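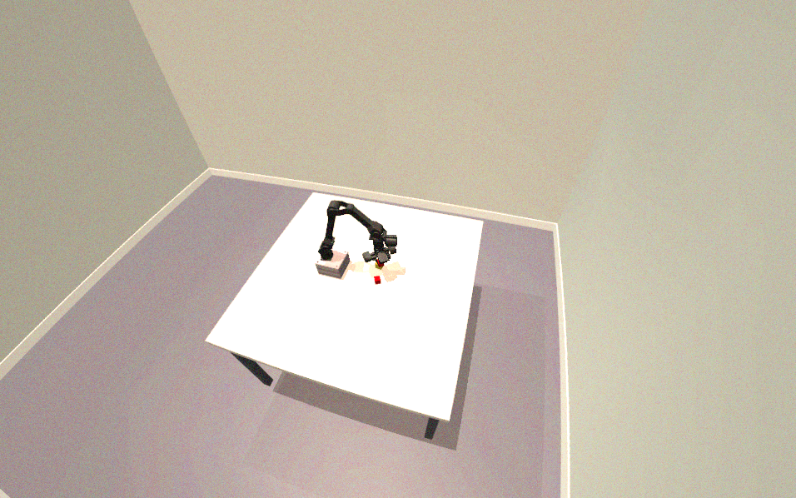
A large white table with a thin top and dark legs (computer rendering).

Table (furniture)

A table is a piece of furniture with a raised flat top, held up most often by legs, on which people eat, write, play, sort, mend and put down whatever they happen to be carrying when they come through the door. Tables are found in nearly every kind of building, and although the word covers everything from a spindly stand for a single lamp to a board long enough to seat a wedding party, the basic arrangement of a top and something to hold it up has stayed remarkably steady over a very long time.

Name

The English word comes by way of Old French from the Latin tabula, a board or plank, and for a good while "board" and "table" were used side by side. Traces of the older habit are still with us in "room and board," and in the sideboard, which began as just that: a board at the side of the room. In many houses of the Middle Ages the top was laid across trestles at mealtimes and cleared away afterward, so that the same floor could be used for dancing, for work or for sleep.

Parts

The top is the part most people mean when they speak of a table. It may be one solid slab, several boards joined edge to edge, or a thin sheet of some stiff material over a frame. Many traditional wooden tables have an apron, a band of wood running below the top and tying the legs together, and older farmhouse pieces often have stretchers lower down, which make a pleasant place to rest the feet and usually show the wear of generations of shoes. A table may also stand on a central pedestal, which frees up the knees of everyone sitting at it but asks for a broad and fairly heavy foot.

Dropleaf tables have hinged sides that hang down when they are not wanted. Extending tables pull apart in the middle to take one or more loose leaves, and every family that owns one seems to have its own firm opinion about where the leaves should be kept the rest of the year.

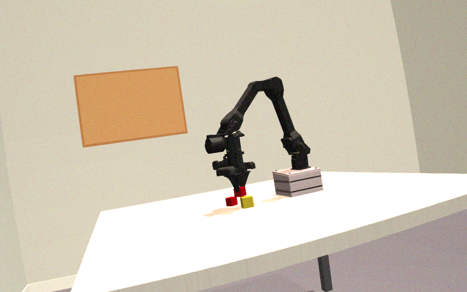
The size of a tabletop has a good deal to do with how it gets used, and a generous one tends to be divided up by habit into near and far. The near part is for hands and elbows; the far part, harder to reach from a chair, is where things that stay put are apt to end up. A grayish-white box resting on the far part of a large white top, right of center, leaves plenty of the surface open for other things. Long kitchen tables are treated in much the same way, with the bread bin and the fruit bowl settled at one end and the cooking spread happily over the rest. Writers on household matters have been recommending this since at least the days when the kitchen table was the only large work surface in the house.

Regional example: the Plostside table

The Plostside table is a plain kitchen table once made in the town of Plostside and sold mainly through the Monday market at nearby Pledton. It is easily known by its square legs, its single deep drawer and a top that overhangs by 2 inches all the way around, so that a pastry board or a meat grinder could be clamped on wherever the cook liked to stand. The joiner Filippos Xenos learned the pattern in the Triantafyllou workshop and later kept the shop's order book, which records 769 tables of this type over 51 years. Most were finished with Tritine, a soft local wax with a faint smell of honey, and owners were advised to put on a fresh coat every September, before the stove was lit for the season and the air indoors turned dry. A smaller version with 2 shallow drawers in place of the deep one was made for schoolteachers and shopkeepers, and it is now the harder of the pair to find.

Care

Wooden tops move with the seasons, widening a little in damp weather and drawing in again when the heat is on, and for this reason they are best fastened in a way that allows some play. Heat and standing water are the usual causes of pale rings, many of which can be coaxed out with gentle rubbing and a little oil. Painted and coated tops need less attention, generally no more than a soft cloth and mild soap.

See also: bench, desk, sideboard, trestle, workbench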